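How to Repot a Root-Bound Snake Plant Without Wrecking It (or Your Floor)

I put this job off for ages. My snake plant had been in the same plastic pot since I moved to Plidcombe, and by this spring the pot had gone from round to sort of egg-shaped. When I watered it, the water ran straight down the sides and out the bottom. If yours is doing that, it's time.

What you'll need:

A new pot, one size up (mine went from a 6 inch to an 8)
Cactus mix, or regular potting soil plus perlite
An old bread knife
A chopstick
A tarp or a flattened cardboard box
Gloves if you have touchy skin

I used a bag of the Tivarura cactus mix and cut it with a few handfuls of perlite. Any gritty mix is fine, just don't use garden soil! It packs down like cement in a pot. And please wet the perlite before you pour it, or you'll be breathing it. I wear a Dustex mask for that part, which my family finds hilarious.

Step 1. Stop watering a week ahead

Dry soil shrinks away from the pot a little and the whole thing slides out easier. Snake plants don't care about a dry week. Mine has gone a lot longer than that when I was away in July and looked exactly the same when I got back.

Step 2. Get it out of the pot

Lay the plant on its side on the tarp. Squeeze the pot all the way around, then hold the leaves down low, near the soil, and wiggle. Don't yank from the tips – they snap. If it won't budge, run the bread knife around the inside edge. If it still won't budge, cut the pot. I paid 68 cents for mine at a yard sale, so I wasn't too sad about it.

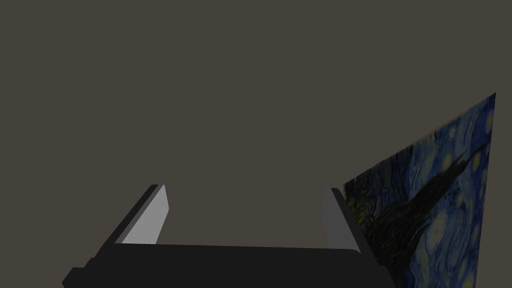 Plidcombe Windowsill Growers – Beginner Pages

Step 3. Loosen the roots

You'll probably find thick orange roots going around and around the bottom. Tease the outer ones apart with your fingers and shake off whatever old soil wants to come. Snip anything brown and mushy. Firm roots stay, even the ugly ones.

If you want two plants, now's the moment. Look for a spot where the clumps pull apart naturally, and slice through the connecting root with the knife. Let the cut ends sit out overnight before you pot them up.

Step 4. Pot it

Put a couple of inches of mix in the bottom, set the plant in, and check the height. The top of the root ball should sit an inch or so below the rim. Fill in around the sides and poke the soil down with the chopstick as you go (this is oddly satisfying). Wobbly plant? More soil, more poking.

Step 5. Leave it alone

Wait about a week before the first drink, then water it well and let it drain. Bright spot, no blazing afternoon sun. Skip the fertilizer for a couple of months.

Mine sulked for a while and one outer leaf went soft, so I pulled that one off at the base. Then in late summer a new pup popped up right against the rim – I was so pleased I showed it to the mail carrier.

Next on my list is the big jade on Mansilla Street, and that one is going to need a second pair of hands.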